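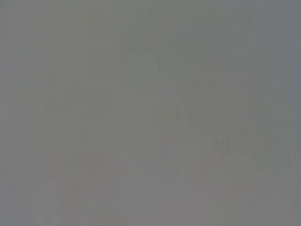

# Gulier wrist-camera episodes, known bad subset

Hi, Natalie Tunstall here. I look after the Gulier recordings from our bench at Sedergate, and this folder is the part of the set I'd ask you not to train on (please!).

## What went wrong

One Thursday in May the wrist stream washed out to gray. You get very low contrast, blocky compression, a hint of pinkish red if you're lucky, and no outlines I'd trust. The joint logs for the same episodes look perfectly healthy, so our checker passed the lot. It only tested that frames arrived and that the timestamps went up. It never looked at the pixels, which is my fault, I wrote it.

257 episodes are affected. Sølve Fjeld found them while chasing a policy that kept closing on air, and I'd already told him it was his learning rate. Sorry, Sølve.

## Cause

Still open. I suspected exposure, Sølve suspects the lens, and Bickerstaff (they did our mounts) want the unit back before they'll guess. If you've seen haze like this, write to me.

## Using the folder

- `wrist/` is the gray stream, untouched
- `joints/` is fine as far as we can tell
- `flags.csv` has one row per episode, with a contrast score

Handy for testing a quality filter. Don't replay these on a real arm with vision in the loop. We did, it drove into the fixture, and I hit the stop later than I'd like.

## To do

- contrast check in the recorder, with a hard stop
- rerun 144 of the episodes at Sorkholm
- fix the README in the main set, which still says all clear

Contact: Natalie Tunstall, Gulier data, Sedergate | © Gulier | Back to top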